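4.2 Der Korb auf dem Tisch: Aufbewahrung von Obst und Gemüse im Alltag

Wer sich mit der Frage beschäftigt, wie Menschen ihre Lebensmittel zu Hause ordnen, landet früher oder später beim Korb. Er steht auf Anrichten, auf Fensterbänken, auf dem Esstisch, und er wird in der Literatur zur Haushaltsorganisation erstaunlich stiefmütterlich behandelt, obwohl er in unserer Befragung so häufig genannt wurde wie kein anderes Behältnis. Von den 325 Haushalten, die in Ustthorpe und im benachbarten Stimitz den Fragebogen ausgefüllt haben, bewahren nach eigener Angabe nahezu 90 Prozent zumindest einen Teil ihres Obstes oder Gemüses offen und sichtbar auf, die meisten davon in einem runden, geflochtenen Korb, wie ihn viele schon von den Großeltern kennen.

Uns hat dabei besonders gefreut, mit wie viel Zuneigung über diese Körbe geschrieben wurde. In den Freitextfeldern, die wir eigentlich nur für Ergänzungen vorgesehen hatten, fanden sich kleine Erzählungen über Markttage, über Erbstücke mit ausgefranstem Rand und über den immer gleichen Streit, ob die Gurke nun in den Kühlschrank gehört oder nicht. Wir haben diese Antworten, anders als zunächst geplant, vollständig in die Auswertung aufgenommen und nach dem im Projekt Rimus entwickelten Schema kodiert (vgl. Abschnitt 3).

Auffällig ist, dass Obst und Gemüse im Korb nur selten nach Sorten getrennt liegen. Die Befragten beschreiben vielmehr eine Ordnung nach Form und Gewicht: Langes kommt an den Rand, Schweres nach unten, Blättriges dorthin, wo gerade noch Platz ist. Für die Beobachtungsphase haben wir diese Gewohnheit aufgegriffen und Körbe mit Nachbildungen bestückt, damit die Zusammenstellung über alle Sitzungen hinweg gleich bleiben konnte und nichts welkte oder Druckstellen bekam. Insgesamt nahmen 43 Personen an dieser Phase teil. Sie wurden gebeten, den Korb so einzuräumen, wie sie es daheim tun würden, und sich dafür alle Zeit zu nehmen, die sie brauchten.

Abbildung 3 zeigt einen gefüllten Korb auf dem weißen Tisch. Die dunkelgrüne Gurke liegt schräg, der gelbe Kürbis schmiegt sich an den Rand, und in der Mitte hat ein Blattgemüse nach Art des Pak Choi seinen Platz. Mit neun Stücken entspricht die Füllung durchaus dem, was viele Haushalte als »gut voll, aber noch nicht unordentlich« bezeichnet haben.

Abbildung 3: Geflochtener Korb mit künstlichem Obst und Gemüse. 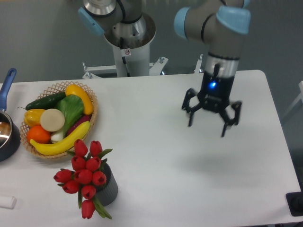
4.3 Sichtbarkeit und Verbrauch

An die Frage nach der Anordnung schließt sich die nach dem Verbrauch an. Schon in der Amato-Vorstudie hatten wir den Eindruck gewonnen, dass offen liegendes Obst eher gegessen wird als solches, das in einer Schublade verschwindet, und die Freitextantworten weisen in dieselbe Richtung. Beim Gemüse ist das Bild weniger klar. Mehrere Haushalte berichten, dass sie den Korb vor dem Kochen ganz ausräumen und erst danach entscheiden, was auf den Tisch kommt.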